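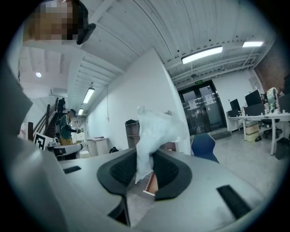 Vururholm's "bag-free" summer: the numbers don't add up yet

Tuesday, August 5, 2025

The town council says its carrier bag scheme is working. It said so in a press release last week, and again on the side of a bus. According to the release, shoppers in Vururholm have "turned their backs on the throwaway bag" in the first two months of the scheme, and the rest of the region should be paying attention.

We asked for the figures behind the claim. They came by email three days later, on one page, and they are thinner than the bus would suggest.

Under the scheme, shops that sign up stop handing out thin plastic bags at the till. Customers can bring their own, go without, or borrow a heavy cloth bag called a Kiltano, which carries a deposit and can be handed back at any shop taking part. The bags are supplied by Cisora, a packaging firm that until last year mostly sold thin plastic bags.

The council ordered 1000 Kiltano bags to start with. By the end of July, 603 had been borrowed. Those are the two numbers in the press release, and they are the whole basis for the word "success".

The one-page email has a third. Of the 603 bags that went out, 80 have come back.

A council spokesperson told us this was "in line with what we would expect at this stage" and that people were holding on to their bags in order to use them again. That may be so. It may also be that they are in car boots, under sinks and in the cupboard with all the other cloth bags that people were sure they would use again. The council has not asked anybody. When we wanted to know whether it planned to, we were told that a survey was "being looked at for December".

This matters because a cloth bag takes a good deal more to make than a thin plastic one, and has to be used many times before it is the better choice. How many times depends on the cloth, the size and whose sums you believe. The council's own leaflet says only that each Kiltano "pays for itself quickly". We asked Cisora how quickly. The firm said it was preparing a detailed reply and would send it when it was ready. It had not come by the time we went to press.

Then there is the matter of who has joined. The council's list runs to most of the shops in the old centre: two bakers, the chemist, the bookshop, a shoe shop, the hardware shop on the square. It does not include either of the big supermarkets on the ring road, which between them must sell far more groceries than the rest of the town put together. Neither was willing to say why. One sent us a statement about its wider environmental goals, in which the word "bag" did not appear.

The largest shop to take part is Yalçınkaya, the greengrocer by the station, and it has been open about how things are going. The till bags went on the first morning, as agreed. The small clear ones on a roll, for loose fruit and vegetables, stayed, because the rules do not cover them. The shop says it now gets through more of those than it did before.

"People take three or four and tie them together," we were told at the counter. "Or they double them up and carry everything home that way. I can't blame them. They came in for tomatoes and they didn't bring a bag."

Staff there kept a tally during one week in July, at their own suggestion. They counted 574 roll bags taken by customers who had bought nothing that needed one: tins, bread, a box of tea, in one case a single lemon. It is one shop and one week, and there is no earlier count to set it against, so it proves very little. Still, it is more counting than the council has done.

The council's answer is that roll bags are a separate issue and will be dealt with "in a later phase". There is no date for the later phase. Nor is there any rule yet on the stronger plastic bags that some shops sell for a small charge, and which at least two of those on the list have moved closer to the till since June. One of them told us they had never sold so many.

Defenders of the scheme say that habits take time, and that it is unfair to judge it after eight weeks. It is a reasonable point. We would find it easier to accept if the council had not judged it after eight weeks itself, and put the verdict on a bus.

There are some good signs. The street cleaning team says it is picking up fewer carrier bags around the square, although it does not weigh or count them and the square was dug up for most of June, which cannot have helped trade. The bookshop reports that customers now mostly wave away a bag of any sort. A stallholder at the Saturday market said she had stopped buying plastic bags altogether and had lost no sales that she could see, but the market is not in the scheme and she stopped two years ago.

What would a fair test look like? Something fairly dull. Find out how many thin bags the shops were buying before June and how many they buy now -- they have the invoices. Count the roll bags and the paid-for ones as well. Ask a few dozen people with a Kiltano at home when they last used it. None of that would cost very much next to the first order of bags, the price of which the council has declined to give us on the grounds that its contract with Cisora is confidential.

We have asked for the contract under the public records rules. The council has until the end of the month to reply.

In the meantime, a second order is on its way. The spokesperson confirmed that more Kiltano bags will be delivered in the autumn, to "meet demand". We pointed out that 397 of the first batch had yet to be borrowed. The spokesperson said that those were spread across a number of shops and that some places had run out while others had plenty -- a problem that might, you would think, be solved with a van.

Bags can be returned during opening hours at any shop with the green sticker in its window. The deposit is paid back in cash or taken off your shopping, and you do not need the receipt. The council will discuss the scheme at its next open meeting, in the town hall, where members of the public may put questions if they send them in writing beforehand.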